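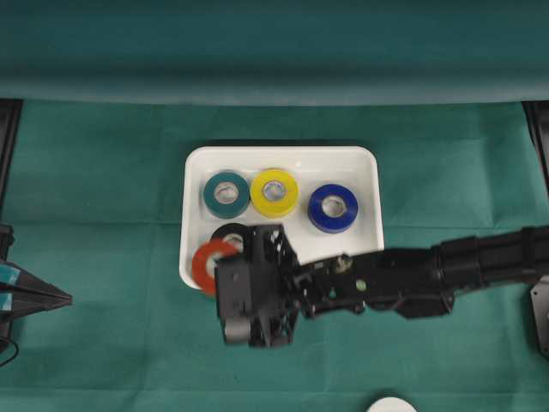
*Photo: Maritza Henao, Kakitz Community Workshop*

# Storing rolls of electrical tape in a shared tray

**Asked October 9, 2022, in Workshop and Storage**

Our centre keeps its coloured electrical tape in a white plastic tray on a table covered with green fabric. The tray is shared by several user groups, and members are asked to return each roll after use. Two difficulties have arisen since August. Rolls are put back on top of one another, and the lower ones are then overlooked. The outer edges of the tape also collect fluff, particularly when a roll has been left on the cloth.

I should be grateful for advice on the following:

1. Should the rolls be stored flat or on edge?
2. Is there a simple way to keep the colours in order without buying a dispenser?
3. How should fluff be removed from the edge of a roll?

The tray must remain on the table, as we have no wall space.

– Maritza Henao

---

## Answer 1 (accepted)

Flat storage is satisfactory for short periods and is the usual practice in shared rooms. A roll stood on edge in an open tray will tip over or travel whenever the tray is moved. Members should be asked to lay each roll down fully inside the rim, in a single layer.

For the colours, we recommend lining the base of the tray with plain paper and tracing one circle for each roll. Write the name of the colour inside the circle. At the Nekham hall we did this for 6 rolls and have replaced the paper once. Spare rolls should be kept elsewhere, in a closed box, and brought out only when the old one is finished.

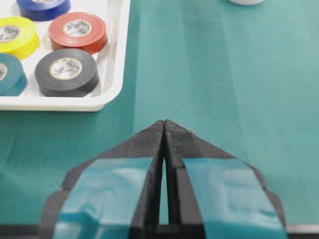

Where fluff has already gathered, wipe the side of the roll with a barely damp, lint-free cloth and allow it to dry before it is put away. Solvents should not be used, as they may soften the adhesive. If the outermost turn is badly soiled, cut it off and discard it. Fold the new end under by a few millimetres so that the next person can find it.

The green cloth should be brushed or vacuumed regularly. Cleaning the rolls will achieve little if the cloth is left as it is.

## Answer 2

We use a length of dowel with a stop at each end. It holds 4 rolls and lies across the tray. Members did complain that the colour they wanted was always in the middle.

## Answer 3

Please check the age of the tape as well. Old stock goes gummy at the sides and will pick up fluff wherever it is kept. The Anozie branch disposed of a whole carton for this reason.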